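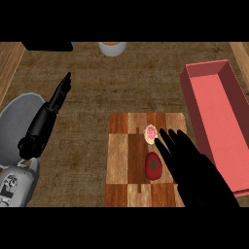
Tart or tomato first? Our simulated kitchen table, with the right hand over the board.

I've spent most of February driving a pair of arms around a table that doesn't exist, and I've become weirdly fond of it. So when the call went round for something for the newsletter, I thought I'd tell you how the example collecting for Mavcombe is going.

For anyone who missed the last issue, Mavcombe is our tidy-up project. We want the learning system to take food off a board and put it in a box when it's asked to, and for that it needs to watch a person do it. Lots of times! I put the headset on, the two black hands copy mine, and every run gets saved with a short sentence saying what I was up to ("put the tomato in the pink box", that sort of thing). No points for poetry.

The tomato is a dream. The little pink-topped tart is my nemesis. It's small and low and I keep wanting to pinch it the way I would at morning tea, but those fingers are a good bit chunkier than mine, so I've learned to come in slowly with the index finger leading and bring the thumb round after. My best session so far was 31 keepers before lunch. My worst was 13, and I'd rather not discuss the colour I went.

We did have a good argument over what counts as a keeper. I used to bin any run where I fumbled. The Selgate office reckoned we should hang on to the ones where you miss, back off and get it on the second go, since the system will miss too and it needs to have seen someone recover. I grumbled, then tried it their way, and now there's a separate folder for them with roughly 17 runs in it. What still goes in the bin is anything where I stopped to scratch my nose, or where the label says tart and I went for the tomato.

The left arm is a bit of a passenger in this task. I try to park it out over the bare part of the table and keep it still, though if I get concentrating it drifts up like I'm about to ask a question. Zabala, our playback tool, makes this painfully obvious at double speed.

Next up we're shuffling things around, with the box on the other side and the board turned, so the system can't just memorise one layout. Briltard have offered us time on their machines for the training itself, and we'd like 2 more drivers before then, ideally left-handers. You don't need any experience. If you can put away groceries you'll be fine, and the headset is lighter than it looks. Put your name on the sheet by the kettle and I'll find you a slot, mornings are best.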